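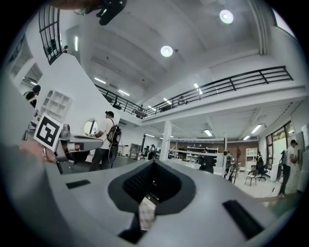 Unit 2: Furnishing a shared white room

Handout for the Mallolley interiors course. Read before the November session.

2.1 Walls. Open shelving keeps small items in reach but shows all disorder. A round mirror on a plain wall returns light to the room.

2.2 Tables. For the exercise, allow a top height of 700 mm. A cloth should hang clear of the sitter's feet. Place flowers towards the back and leave the middle for the item in use, such as a lidded box.
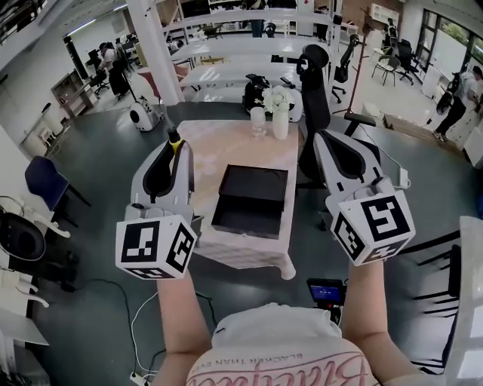
2.3 Chairs. Mixed chairs are acceptable if each can be pulled out fully. Mark the clearance on your plan in millimetres.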